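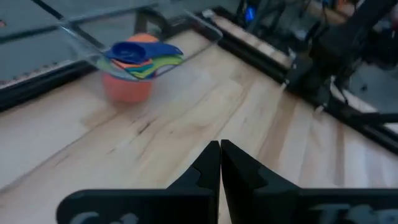
Measuring spoons: do you level or guess?

brunello_v
11/20/22
Settle something. My sister levels every teaspoon with a knife. I've made the same ginger cake for years by waving the jar over the bowl and hoping. Hers is better, but she's had a new oven.

crumbsworth
It's the spoons. Baking powder wants levelling, ginger wants courage. I do 300 g of flour on the scales and everything small with proper spoons.

Mirko Galli
Scales for the lot. A heaped teaspoon is an opinion.

crumbsworth
Mirko, try weighing a quarter teaspoon of cloves on kitchen scales. Mine say 0, then 0, then 2 g, and by then the cake tastes like a dentist's.

Mirko Galli
Buy better scales.

tealeaf_pam
Or use a teaspoon from the drawer like my gran did. Mind you, her scones could hold a door open.

brunello_v
So that's one vote for each method and one against your gran.

crumbsworth
Drawer spoons vary wildly -- I tried three with water and no two matched. Australian tablespoons are 20 ml as well, which ruined a Christmas pudding of mine one December.

brunello_v
Fine, I'll level the baking powder. The ginger stays as it is.

Mirko Galli
Weigh it.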